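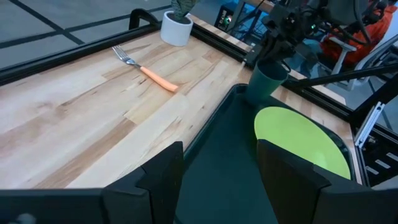 Fork on the maple top, plate in the tray, Tuesday morning.

Bench notes, Tuesday, started before the kettle had boiled, so forgive the handwriting if you are reading the paper copy.

I have been meaning for ages to write down how we lay the small table, as we all do it a little differently and then wonder why the notes don't match. The tray goes down first, long side along the edge of the table, and the plate goes in the right half of it. I used to put the plate in the middle and it looked very smart, but then there was never room for anything beside it. Fork on the bare wood, well clear of the tray. Cup last. I know some of you like the cup first and I shan't fall out with anyone over it!

The top itself is wearing nicely. I gave it a wipe of the Praltwood oil last month and the darker streaks have come up a lovely honey colour. Please don't scrub it with the green pads - a damp cloth and a dry one after is plenty, and if something sticks, leave the cloth on it for a minute and go and do something else.

The tray is another matter. It shows every fingermark.

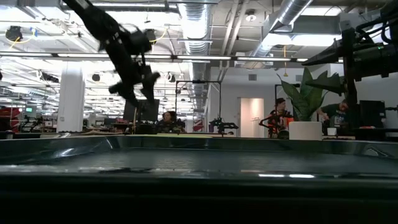
I tried the Zosance spray on it and then plain warm water with a drop of washing-up liquid, and I couldn't tell you which did better, so let's use up the spray and not buy more. The rim wants doing separately with a dry cloth, going round the one way, otherwise you get streaks and spend the rest of the morning chasing them from one corner to the other. The overhead lights are very unkind to anything shiny.

On numbers, for those who keep asking: we set out to do 1,000 layings and the tally sheet stands at 1,044, of which 900 are written up properly. I'll try to do 40 more after lunch if the pen holds out.

Still unsettled is what to do with the extras. I like a book and a plant or two on the table, it feels more like somebody's kitchen and less like a shop counter, but they do creep inwards over the day and the spoon ends up squeezed against the rail.
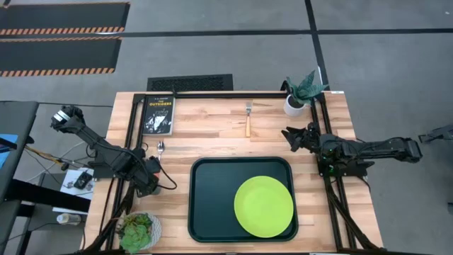 Grewal wrote underneath in pencil that the plants should stay in the corners and the book should go back on the shelf whenever the spoon is out, and that the cutlery ought to live in the Pidik box between goes. Fair enough about the box. I'd like to keep the book, though, and I'll put a bit of tape down tomorrow for where its corner should sit.

Need: dry cloths, another pencil, oil for the top.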